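Lurkedton Community Kitchen
Frequently Asked Questions: Beginners' Countertop Cooking
Updated 29 April 2019

What is the class like?
Relaxed, busy, and pretty noisy once everybody gets going! We cook with small plug-in appliances on ordinary tables. Each session runs two hours and you go home fed.

Do I need to know how to cook?
Not at all. If you can peel an onion you're ahead of plenty of people who started with us in January, and some of them are now making dinner for the whole family on Sundays (we love hearing about this, so please keep telling us).

What do I bring?
An apron, a container with a lid for leftovers, and closed shoes. Ingredients are covered by the fee.

How much does it cost?
$25 a session, paid at the door or by mail. Checks go to Lurkedton Community Kitchen.

Which appliances do you use?
All kinds, and that's half the fun. People donate them, so no two tables are set up quite alike. You'll want to try a different one each week — the timers, the lids and the buttons all take a little getting used to, and after a couple of sessions you'll walk up to a strange machine and just start pressing things.
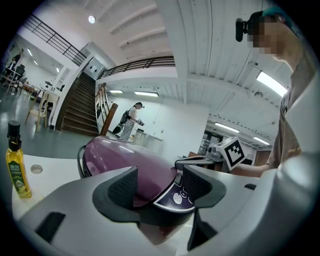 The plus and minus buttons are the ones people ask about most. On most of our machines they change the time or the heat, but check the card on your table before you start, as a few need you to pick a program first. Keep your bottle of oil back from the appliance while it's running, and wipe up drips right away. Oily fingers and shiny lids do not get along!

Can I bring my own appliance?
Yes, please do! Catherine Skinner will look over the cord and plug when you arrive. Bring the manual too if you still have it. If it's long gone, tell us the make when you sign up and we'll try to find a copy.

What oil should I cook with?
Any plain vegetable oil is great for the recipes we teach. Save the fancy olive oil for salad. Most people pour too much at first, so start with a teaspoon, spread it, and add more if the food sticks.

I have a food allergy. Can I still come?
Please write to us first. We can swap many ingredients, but all the tables share one room and we can't promise a nut-free kitchen.

Is there parking?
The McIver Street lot has 60 spaces and is free after five. Use the side door; the front one sticks.

What if I have to miss a week?
Let Keir Morrison know by noon the day before and he'll move you to another session. Recipe sheets are kept in the blue folder by the sink, so grab the one you missed. The rice one is worth coming back for!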